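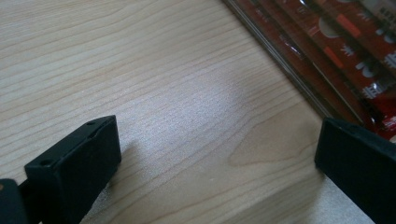
Gripper open over table, red packet top right.

Ticket 3262, Hillov bench
Raised by: Chiamaka Briggs
Status: open

Glare on the wood again, pale patch mid table. Rule says check lighting before any run, wasn't on the sheet. Who signed it off?

14:20 Poul H. - dimmed overhead to 300, will retry. Shiny wrappers are allowed under the handling rules but must be logged as reflective. Pls log it.

14:45 Chiamaka - logged. Also fingers fully open before approach, hands clear, no exeptions. Add to sheet?

15:10 Poul - yes, added as step 4. Ibrahim Ojo to check wording. Leave open til he has.

Last updated: August, 15:12
Hillov support desk, ext. 800 | Back to top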